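Nurkevus Reading Room: Progress Report to the Pumphrey Fund
Submitted by Carys Mostyn, 6/7/20

Dear Ieuan and everyone at the fund,

Thank you for your patience with this one, which has grown a good deal longer than the two sides you asked for (I did try!). It covers the spring period of the grant and picks up where the November report left off, with the shelving still in boxes and the heating a sore subject.

Collection

We set out to catalog 1,000 donated titles by the end of the grant, and 482 of them are now on the system with subject headings and shelf marks. Wyn Rees has done most of the typing and all of the arguing over where local memoirs belong. He wanted them with history, I wanted them with biography, and they have gone with history. A further 90 books were too damp or too badly foxed to keep, and we have set those aside for the paper recycler once collections start up again.

The Welsh-language children's books are the part I am happiest about. Families had been asking for them ever since we opened, and a very generous gift from Dilwyn Sayce's late aunt filled nearly two shelves in one afternoon. Several still have her pencil notes inside, and we have left them in.

Loans by post

With the doors closed to visitors, we moved to lending by mail. Dardo Olivares worked out the packing, found us a good price on padded envelopes from Zondent, and has been walking to the post office with a shopping cart more often than I like to ask. We have sent out 489 books so far. Large-print mysteries go fastest, followed by anything with a garden on the cover. A few borrowers have written back at length, and I will copy some of their letters for you when I next get to a decent machine.

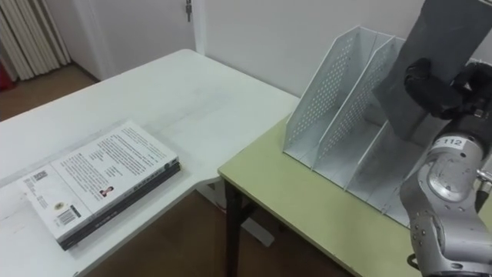
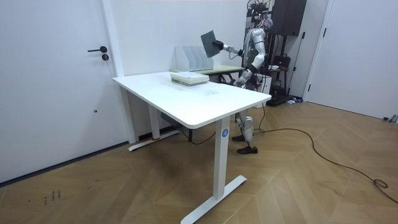
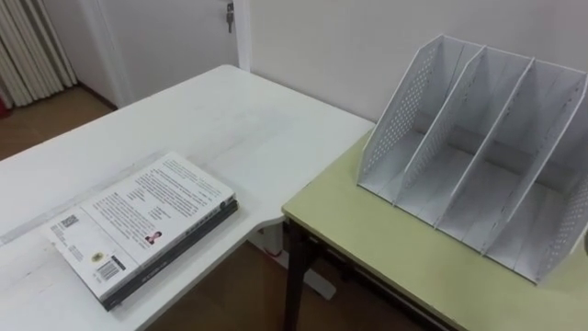

Spending

We are a little under budget on furniture and a little over on postage, as you might expect given the months we have had. I would like your permission to move the unspent furniture money across to postage and leave the other lines as they are. The catalog software from Sultix is paid up through the end of the grant, and the printer has needed only one new drum, which came out of our own petty cash.

The line for visiting speakers has not been touched. Two of the three people we had booked are willing to talk over the phone or by video, but our older members were lukewarm when I asked, and I would sooner hold the money for talks with tea and a proper chance to chat afterward. Please tell me if it has to be spent by a certain date.

What comes next

Wyn will carry on with the catalog, starting with travel and then poetry. Dardo is drafting a short printed list of new arrivals for borrowers who don't use the website, and we hope to tuck it in with every parcel. Dilwyn has offered to read the first chapters of some of the children's books aloud for a telephone story line, and he has been practicing on his grandchildren, who have asked for fewer voices.

I would be glad of a call with Ieuan whenever it suits, mainly about the postage question. Mornings are best for me.

With warm thanks,
Carys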